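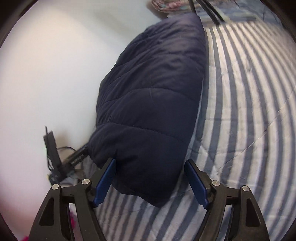
Equipment spending for the Vernley household handling project stayed inside the approved plan this period, and most of what was left in the budget is now committed. The money went mainly to hand-held grippers and the parts that wear out on them. Quilted and padded items are still the main work, and they are hard on the finger pads. A thick navy piece like the one between the blue pads is wider than most of what we handled in the spring, and it set the opening width we wrote into the new purchase spec. Henrique Nogueira has the spec and will send it with the next invoice packet.

1. Grippers

We have 14 hand-held grippers in service. The original plan called for 22 by the end of the grant year. Koubek quoted the remaining eight at the old price if we order before the end of March, and we would like to do that. Grażyna Górecki asked Bitix for a competing quote. It came in lower per unit but did not include spare pads or screws, and the lead time was seven weeks.

Pads are the larger question. We budgeted for 40 replacement pads and have used most of them. Mafalda Vilela is keeping a log by fabric type so that next year's number is based on something better than our first guess. Quilted nylon and knit bedding are logged separately. 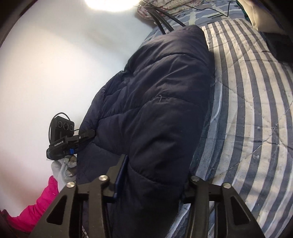 2. Lighting, stands and cables

Small items ran over. Ring lights, tripod stands and phone clips were listed as one line in the original budget, and that line was too low. We moved money from travel to cover it, as Amrit Chan approved in the fall.

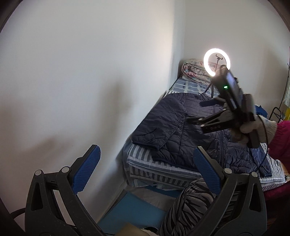
The same line will need to be higher next year, and we suggest splitting it in two – one for lights and stands, one for cables and mounts. Cables get replaced more often than anything else on the list.

3. Storage

The Flultodeck subscription renews in June. We do not expect to need the larger tier before then.

4. Requests

Approval to place the Koubek order for eight units before the quote expires. Approval to carry unspent travel funds into the parts line. Please send questions on either one to Aurelio Trujillo.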